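**Ticket: dishwasher in the staff kitchen leaves grit on everything, trips out mid cycle**
Site: Tresgate, first floor
Raised by: Agnes Dunbar
Picked up by: Flynn Tuhiwai
Status: open, see bottom

**Agnes, original report**

Glasses coming out with a gritty film. Worst on the top rack. Twice now it has stopped part way, beeped and shown E4, door locked for a few minutes. Have been washing up by hand. Tablets are the same ones we always buy. Can someone look before the June open day please, we'll have a lot of cups.

**Flynn, first visit, 8 March 2024**

Machine is the Metwally undercounter one. Pulled the filter. Filthy. Rice, label paper, something green. Cleaned under tap, put back, ran the short rinse. No E4. Glasses still gritty.

Checked so far:

- salt — low, topped up
- rinse aid — full
- top spray arm — spins by hand, two holes blocked, cleared with a cocktail stick
- bottom arm — fine
- door seal — bit of grease, wiped

Hardness setting was on 1, which is for soft water. Strip test says hard. Changed to 4. Ran a full wash empty, 47 minutes on the display at start. Finished ok.

Told Agnes to try it with a proper load.

**Agnes**

Better on plates, no change on glasses. E4 came back on the second load. Water sitting in the bottom when I opened it, maybe a cupful.

**Flynn**

Ok so drain then. E4 in the booklet is "water not leaving within set time". Booklet is the Metwally one from the drawer, back page missing, so no idea what it says to do after that.

Had the kickboard off. Drain hose goes down behind the unit, along the floor and up to the sink trap. No high loop. It sags behind the bin cupboard and is squashed flat where somebody has pushed the cupboard back. Moved cupboard out, hose sprang back mostly. Cable tied it up under the worktop so it goes up before it goes down.

Also took the hose off at the trap. The blanking disc had only been half drilled out when it was fitted, hole about the size of a pencil. Cut the rest out with a knife. Lots of black gunk behind it. Bucket needed, wish I'd had a bigger one.

Ran three loads back to back. No E4, no standing water.

**Ishbel Mowat, facilties**

Thanks Flynn. Who fitted it? If it was Bonusent they should come back and do the trap properly. Is the grit the same fault or a different one?

**Flynn**

Sticker inside the door says Bonusent, yes. Different fault I think. Dried a glass and rubbed it — the film doesn't go with vinegar, so not limescale, or not only. Feels like fine sand and it's white. First thought was undissolved tablet. Then looked at the racks. The white coating on the top rack is coming off at the tips, and the bits are going round with the water. Filter mesh had white specks in it again after three loads.

Same sort of wear as this. Holds at the top edge, goes ragged lower down, bare grey metal behind:
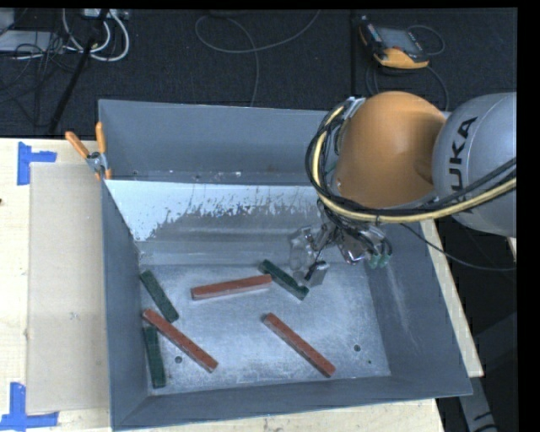
*Photo: Iona Cowie*

Ours is on thin wire so it goes at the ends first. Once there's an edge the hot water gets under it. Don't paint it with the touch-up stuff, the last bottle we had came off inside a week.

Rack needs replacing. Part is listed by Taltum, top rack with wheels. Quote is £36 plus delivery. Bottom rack has a bit of rust at one corner but isn't shedding, leave it.

**Ju-won Cheon, purchasing**

Approved, ordered. Supplier says the wheels may come separately so don't bin the old ones.

**Ishbel**

Have emailed Bonusent re the hose and disc. No reply yet.

**Flynn, update**

Rack out for now. Bottom rack only, cups included, not too close togther. Cleaned filter, ran an empty hot wash, wiped the sump with kitchen roll and got a fair bit of white stuff out. Agnes did a load of glasses after that and says they feel smooth.

Still to do:

- [ ] fit new top rack, keep old wheels
- [x] hose up high, tied
- [x] hardness on 4
- [ ] Bonusent to confirm trap connection
- [ ] filter rinse weekly, note stuck to door — who is doing this? Agnes has said not her
- [ ] nobody push the bin cupboard right back, leave a gap of 25 mm

Leaving open until rack arrives. If E4 comes back before then, switch off at the wall and ring me, don't keep pressing start.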